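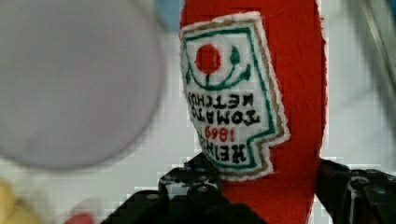
Vandard is an open-source grasp planning and arm control package for tabletop manipulation. It was written by Kiều Mạch and is now maintained by a small group at the Quartey laboratory. The package takes color images from one fixed camera and one wrist camera, and it produces short motion plans for an arm with a two-finger gripper. It is known mostly for its treatment of soft objects. A plush ketchup bottle held upside down between the fingers has a label that reads the wrong way up, and a detector trained only on upright products can easily miss it. Vandard therefore keeps the identity of an object separate from its orientation, and the word KETCHUP on the patch is treated as weak evidence only.

Share 12 Comments 2

Design

The software is divided into a perception process, a planner and a low-level controller. They exchange messages through a queue called Winedum, which may also be used alone. Perception gives each object an outline and an estimate of its pose. The planner then proposes grasps and removes those where a finger would touch a neighboring object or the wall of a container.

Grasps inside a container are the slowest case. The planner has to consider the rim, the height of the wrist and the cables that hang from the gripper. In the default settings it tries up to 941 candidate poses before it gives up and asks for a new image.
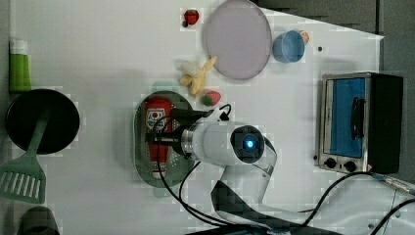
A gripper above a ketchup bottle in a green colander tray.

The controller closes the fingers with limited force and stops when the motor current rises. For fabric objects the rise is slow, and early releases often stopped too late. Release 12 replaced the fixed limit with a curve that the user records once for each type of object — a step many users skip, according to the project's own issue list.

Overlapping objects are handled by a simple rule. If the outline of one object covers part of another, as with a bottle that lies over the edge of a plate, the upper object is planned first and the lower one is locked until the next image.
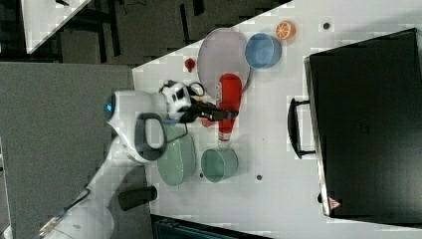

Test set

The project distributes a set of 1194 labeled tabletop images under the name Clolgate. It contains kitchen items, toy food and small appliances, seen from several camera directions. Rotated views are included on purpose, and the labels do not assume that the bottom of the image is the side nearest to the robot.

Limitations

Vandard does not plan for two arms. Transparent objects are not supported, and pale dishes on a white table sometimes receive an incomplete outline. The documentation recommends a second viewpoint in this case, but the merging of outlines from two cameras is still marked as experimental.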